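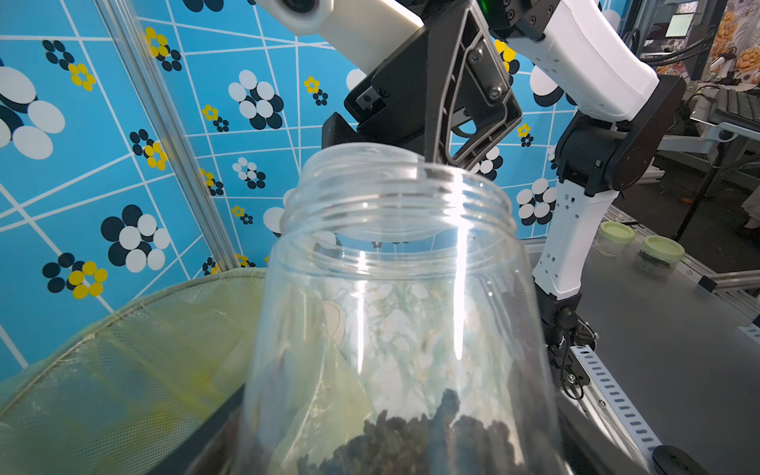
Figure 3. Clear plastic jar with a threaded neck and a layer of dark granular material at the bottom. Pale yellow-green mesh at left.

4.2 Spills and stray pieces

We expected the jars to be the dull part of the study, and we were happily wrong. A screw-top jar of clear plastic looks like the simplest container in the house, yet it shapes nearly everything a person does when filling it with loose, dark material such as leaf tea. The opening sets how large a pinch or scoop can be. The clear wall lets the person watch the level rise, and most people in our sessions did watch it, often bending down to look from the side even when the jar was nowhere near full.

Each of the 20 participants filled three jars, for 60 fillings in all. We asked them to work at their normal pace and to stop when they felt the job was done, which we took to include any wiping up. What interested us most was the material that missed. Larger clumps tended to catch on the rim and then drop, sometimes inward and sometimes out. Fine dust behaved quite differently. It settled in the grooves of the thread, where it stayed until the lid went on, and several participants told us they only thought about it when the lid felt gritty at home.

The surface under the jar turned out to matter a great deal too. Our first sessions in June used a plain work surface, and a dark piece on it was easy to find. We then moved to a marble-pattern surface - white with green-gray veins and streaks of ochre yellow - and the searching changed at once.
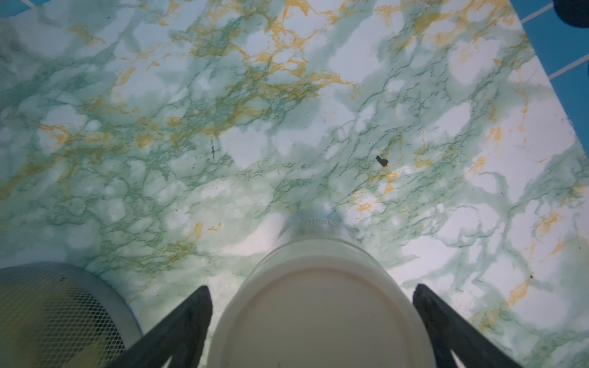

People slowed down. They swept an open hand across areas that were already clean, and they passed over real pieces lying close to a vein. A lone brown fragment on a pale patch was usually picked up by eye, but tiny specks in a row could pass for part of the pattern. Kęstutis Toom, who scored the sessions, began marking these as "felt first" and "seen first", and the two labels proved so useful that we kept them for the rest of the analysis.

We find this a lovely result. Kitchen surfaces are often sold on how well they hide crumbs, and our participants mostly liked the marble pattern for exactly that reason. The same people were annoyed by it when asked to leave the surface clean. Both views can be held by one person within a single filling, and a rating scale given only at the end would have missed the change.

One limit should be noted. We did not vary the lighting, and glare on the jar wall may have led some participants to lean or turn the jar more than they would at home. The Tridham protocol, described in Section 5, repeats the task under softer light and adds a wider-necked jar.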